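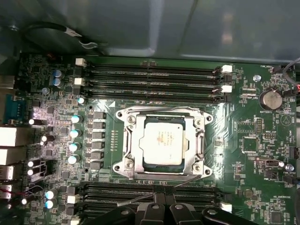 Sharing the memory bench with the arm

1. Before handover, check both socket levers are down and hooked. The Stuvska cell won't do it for you.
2. Tuck the fan leads against the case wall. You used to do this last. Now it's your main job.
3. Load the tray, press Start, hands out. Resist helping.
4. If it stops over the slots, log fault 2639 and reseat that stick yourself – the skill we were told we'd no longer need.

Breaks no longer follow the batch. Take them anyway.

Dirnetum bench team, 12 December 2020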